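Menport Resale Forum > Sorting, Folding and Storage

Folding flannel on a big table – worth clearing it first?

tallgrass_resale
I sort shirts for a secondhand shop in Menport. We put out 2,000 shirts a year and 400 of them are flannel, nearly all of those in fall. Dress shirts I can fold anywhere. Flannel gives me trouble. It grips itself, the sleeves don't slide, and by the time the second side is in, the first side has crept out.

What I do now: button the top, third and last buttons, lay the shirt face down, smooth from the collar to the hem, bring one side in to the middle of the shoulder, lay the sleeve straight down along it, repeat, then fold up from the hem twice. On a good one that takes me 30 seconds. On a heavy one with a long tail it can take three tries.

Two questions. Does the surface matter as much as I think it does? And do you clear the whole table or only the spot you need?

millcreek44
Surface matters. A smooth tabletop is better than a bed or carpet for flannel. You can pull the shirt flat by the hem and it moves. On a bedspread it sticks and you end up folding the wrinkles in.

I would not bother with three buttons. Top and bottom is enough.

oldhemline
Disagree on the buttons. With only top and bottom the placket opens up in the middle and you get a bulge on the front after the hem comes up. I do every other button on flannel.

On the table, I clear all of it. If there is a pen or a cup within reach, a sleeve will find it.

tallgrass_resale

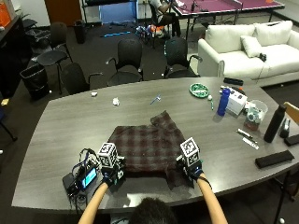
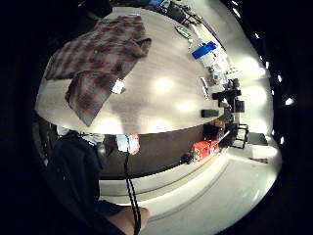
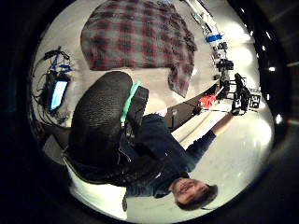 Reading time: 3 minutes

oldhemline
Then my answer is the same, clear it. In the first one the shirt is spread between the hands, and past it there is a tissue, a dish, a pen, the blue water bottle and the box. You have a flap sticking up at the top right already. Once you want to open that out flat it has to go somewhere.

millcreek44
I think that is enough room for folding. You don't need the far side of the table. You need the width of the shirt with the sleeves out, and once the sleeves are in you need half that. I would move the black bottle and leave the rest.

The second one looks harder to me. The top part is bunched toward the far edge and there's a piece hanging down toward the front edge. I'd pull the whole thing square before folding anything. If the shoulders aren't flat you will never get the sides even.

pinebox_attic
Agree with millcreek about squaring up first. I hold a flannel by the shoulder seams, shake it once, and set the hem down before the collar. Collar first is what bunches it.

For plaid there is one easy thing, use the checks. Pick a line in the pattern that runs down from the shoulder and fold on it. Do the same line on the other side. No measuring.

tallgrass_resale
I have tried folding on the line and it works on the woven ones. On the cheap printed ones the checks run crooked and the shirt comes out crooked too.

pinebox_attic
True. On those I go by the side seam.

oldhemline
Has anyone used a folding board on flannel? I had a Rarus one and gave it away. It was fine for T-shirts but a heavy shirt slid off the middle panel every time.

millcreek44
I have the same board and like it. You have to tuck the collar over the top edge so it holds. A plain piece of cardboard does the same job, though, and you can cut it to the width of your shelf.

quietdrawer
For the last picture, plaid spread out flat like that with one corner folding over is how my throws end up too. I treat a throw differently from a shirt. Fold in half the long way, then in half again, then thirds. Store it with the fold facing out.

What are you storing the shirts in? We had Plovar bins and they were too deep. The bottom shirts came out with hard creases.

tallgrass_resale
Open shelves, six high at most. I was going to order 400 clear bags before November but I'm not sure about bagging flannel.

quietdrawer
I wouldn't. People want to feel it before they buy it.

oldhemline
I would bag the light colors and leave the rest out. The tailoring counter at Lukoševičius does it that way and their whites stay clean.

tallgrass_resale
OK. I'll clear the table for the next batch, keep my three buttons, and try setting the hem down first. Will post again after I get through the long-tail ones.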